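New bench rules for laundry robot teams from Tuesday

Shared rules for teams teaching robot arms to fold clothes come in on Tuesday, and the first labs to sign up have been told to have their tables sorted by then.

The code is short. Two pages, 17 rules, plain wording. It covers how a work table is laid out, how garments get put down between attempts, what counts as a finished fold and who is allowed to reach in while the arm has power. It was drawn up by Cevano, the garment handling firm, with Zanitari, who run the test benches.

Heather Lockyer led the drafting for Cevano. She says it came out of a comparison last July, when the two firms swapped results and couldn't make them line up. Same arm, same shirts, very different scores.

"We were calling a fold good if it was small enough to go in the box," she said. "They wanted square corners. Both fine, but you can't put those in one table and call it a result."

Going back through the logs took weeks. Of 1,172 folds looked at again, a good many had no note at all of where the garment started. Those have been dropped from the joint figures.

So start positions are now in. Tables must be covered in a plain, matt surface and marked into a grid, with one line run straight out from the centre of the arm's base. Every attempt is logged by grid cell. Where a garment sits over a line, all the cells it touches go down, not just the main one.

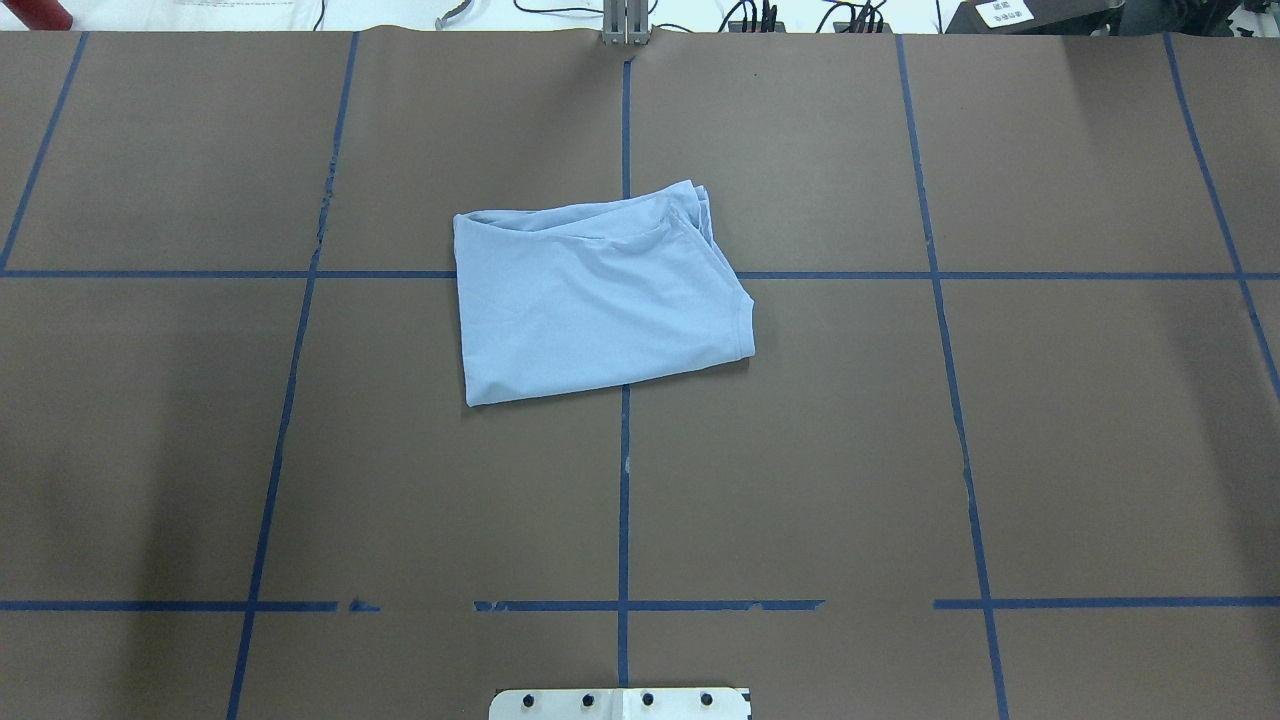 Tape gets a rule to itself, and it is the one that's had most argument. Lines have to be checked at the start of each shift and torn or missing bits replaced before anything is recorded. Early draft said the whole grid should be relaid if any strip failed. That was thrown out after complaints about the time it would take - patching is now allowed, as long as the new piece follows the old line and the patch is written up.

Folds themselves are graded on a four step scale. Loose edges and bunched corners are marked down but do not make a fold a fail. A fail is a garment left open or off the table. Graders work from the same sheet and must not be the person who ran the attempt.

On safety the code is stricter. No hands over the table with the arm powered, ever, even to straighten a sleeve. Stop button within reach of whoever is running the session. Cables kept behind the far edge and out of the arm's sweep. Anyone new does two supervised sessions before they work alone.

Phong Chu, bench lead at Zanitari, said the hands rule would be the hard one to keep to.

"Everyone does it. You see a bit of hem sticking out and you want to fix it. But then the fold is yours and not the robots."

He also wants the failed attempts kept, and the code now says so. Teams cannot delete a run because it looks untidy.

D'Amico and Gerkel have both said they will sign. Gerkel has asked for extra time on the grading part as its current sheet uses a different scale, and will follow the table and safety rules in the meanwhile.

There is no charge to join and no inspection as such. Labs check each other, in pairs, with a visit from the partner lab and a short written report after. Reports go to all members.

Towels and trousers are not covered yet. Lockyer said a draft for towels was "mostly written" and would go round to members once the first set of reports is in. Comments on the shirt rules can be sent to either firm untill the end of the month.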